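# What the robots have changed for us in housekeeping

I've worked in housekeeping at the Prorcombe for a good while now, and people keep asking me about the robots, so I'm writing it down once. 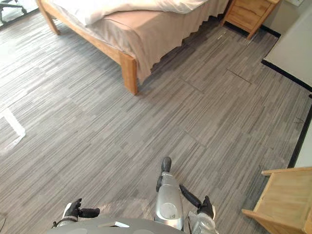

*Between the bed and the wall, as the robot sees it.*

We have 293 rooms. Before the change, each of us was given a list in the morning and worked down it alone. Now the list is split. The robots get a small set of jobs, mainly picking things up off the floor and carrying used linen to the door, and we do the rest. Beds are still ours. A duvet left in a heap is too much for them, and so is anything with a loose bed skirt.

The first thing I noticed was my knees. I used to be down on the floor in every room, looking for hairgrips and bits of paper by the bedside table. I still check, but not as often. My back is the same as before.

The second thing was the talking. We used to work in pairs on the long corridor at Rarkdale, our other building, and that has gone. One person now looks after two robots, and most of the day you hear motors and the lift. Some of the team like the quiet. I don't much.

Pay went up by £380 a year for those of us who did the training. It was two mornings, mostly on how to stop the thing and how to write up a fault. We had asked for more. Hours stayed the same, but two people left in April and their jobs weren't advertised, and I think that should be said plainly. The managers call it natural turnover.

Faults go in a log on the tablet. There were 586 in the first three months, and a lot of them were the same one - the arm stops short and waits for somebody to come. You press a button, it carries on, and you walk back to where you were. None of that walking is on the list.

The Inskip building is next. They've asked a few of us to go over and train the staff there, and I've said yes, as long as it's in paid hours.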